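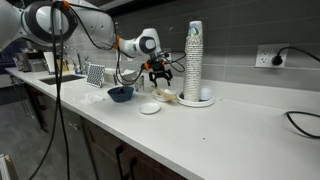

Does a robot in the break room mean fewer people on shift?
So far the headcount at Broltley is the same. What changed is who gets stuck with the dishes.

Work > Automation > Photos

Kitchen counter, Rinard building

Quick post, typing this between calls. We've had the arm on the counter since May. Ashley Nuttall runs it, Wayne Staniforth used to do the end-of-day clear up and now mostly doesn't. He gets 45 minutes back, which he spends in the stockroom and says he likes better. Mostly.

Things people asked me:

Is it fast – no. Wayne can clear a counter in 4 minutes and will tell you so. The arm takes its time. Point is he's not standing there doing it after a full shift.

Cups and bowls are the easy part, acording to Ashley. Bags and packets she worries about more, anything that changes shape when you grab it.

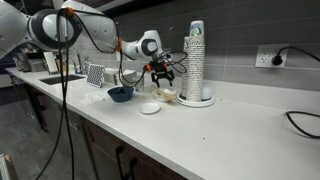 Also the rota. Dishes used to rotate between 2 teams and it caused more arguments than the actual work did. Thats gone. New argument is who gets trained on the arm next. Three people from Goodall want in, and Wayne's been asked to write down how he does it, where stuff goes, what gets binned. First time anyone asked him for that.

Close in, it's a tight squeeze. Black fingers down by a yellow packet and a little white cup on its side, wooden spoon lying over the top. Ashley says piles like this are where she learns the most. 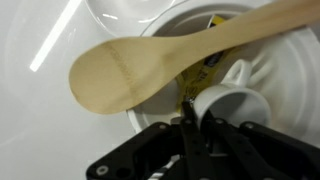 What's next

Desetti floor gets a visit from Ashley after the summer, no arm there yet. Wayne is going along too – his idea. More pics when I get a minute.

2,245 views | 4 comments | Share

Contact | © Broltley | Back to top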